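Winding lessons: a month with the string and spool

Hi all, it's been a busy September and I've finally sorted through the folders, so as promised, pictures! If you've only just wandered in, I'm part of the little crew at Nirkside that records demonstrations for Rana, our two-arm learning policy. Rana lives entirely in simulation for now. We drive the simulated arms by hand, the recorder (Vitus, and yes, we do say good morning to it) writes down every joint angle and every camera view, and all of it goes off to the training runs overnight.

The job we've been teaching is string and spool. One arm steadies the spool, the other picks up a free end of red string, and between the two of them they get a few turns around the hub. Go on, try it at your kitchen table with salad tongs and then tell me robots are slow.

We closed the month on 3,488 recorded episodes. Of those, 2,785 made it through review and into the training set, and I'm pretty chuffed with that! Ha-neul Yeo did most of the reviewing and she's a tough marker. My own favourite episode got thrown out for "dithering".

From the wrist

Each arm carries its own wrist camera with a very wide lens, so everything bends. You get used to it faster than you'd think. The first morning I drove with only the wrist views on my screen I had to go and stand on the balcony for a bit, but by Wednesday I was lining things up by where the white rail sits on the wall (Si-eun Wi says I tilt my head when I do it, and I've stopped arguing).

The paper notices up there are part of the room model. We didn't put them in, they came with it, and I've grown fond of them. No, I can't read them either.
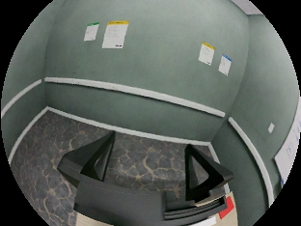

Open hands

A lot of an episode is the boring part. The arms wait, you wait, you flex your fingers on the controllers and try to remember which hand is which. We argued over whether to trim those stretches out. Simão Arruda wanted them gone, I wanted them kept, and we settled on keeping the last couple of seconds before the arm sets off. A policy that has never seen an arm sitting still has a habit of starting to twitch, and I've watched enough twitching this year, thanks.

It's also where I do my checking. Are both fingers fully open? Is the other arm anywhere near mine? Did I remember to press record? (Three times this month, no.) 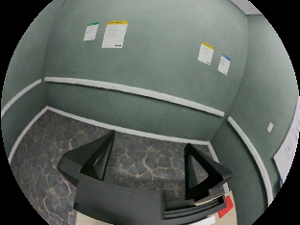

Both fingers spread, nothing in between, and a bit of bright red poking out at the lower right.

Red on red

Which brings me to the question I get most often: why is the square the same colour as the string? It's a distractor, and it's red on purpose. Our first batch had no square at all, and Rana learned, quite reasonably, that anything red was string. Then Gervásio Cordeiro dropped a red square on the table for a laugh and the poor thing went straight for it, over and over, pinching at the tabletop. So now the square stays in, and it turns up in a new spot every time the table resets.

The side view

We've got a fixed camera down at table height too, and it's the one I'd keep if you made me choose. Things that look hopelessly tangled from the wrist make sense when you can see both arms and how far apart their elbows are. Heights are easier as well. I used to come in far too high on the string and grab air, and an afternoon with the side view up on the second monitor fixed most of that.

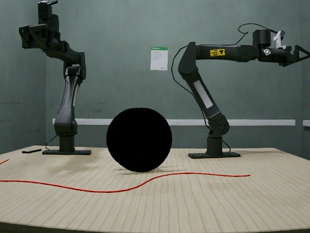

Our other big headache has been the string itself. Simulated string is a chain of tiny links, and if you make them too stiff it behaves like fence wire, too soft and it puddles. Enda Ní Chonaill spent the better part of two weeks on the Rallix physics settings before it started to feel right in the controllers. It's still a touch slippery for my taste! But it drapes and it drags, and when you lift one end the rest follows along a beat behind, the way it should. If you collected with us back before the change, please don't mix those old episodes in with the new ones. There are 1,034 of them, they're in the folder marked "wire", and they can stay there.

Starts are shuffled as well: where the spool stands, which way it faces, how the string lies. Some layouts are a gift and some are downright mean. My least favourite is any start where the end you want is away off on the wrong side and you have to decide which arm goes for it. Whatever you choose, choose it quickly and commit, because the policy picks up your indecision along with everything else. (See "dithering".)

From the top

The overhead camera is handy for planning. I have a good look at how the string lies before I touch anything, pick my end, and then mostly forget the view exists until something has gone missing.

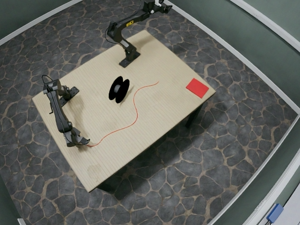 Bare spool, string in a lazy S, and one gripper reaching down beside the lower end of it.

Next month we're starting on two-colour string, and I'd love more drivers. Sessions are 35 minutes, after which your thumbs will want a rest, and you don't need any robot experience at all. Some of our cleanest episodes come from people who knit. Leave a note on the sign-up sheet or just grab me or Si-eun at lunch, and bring your own mug.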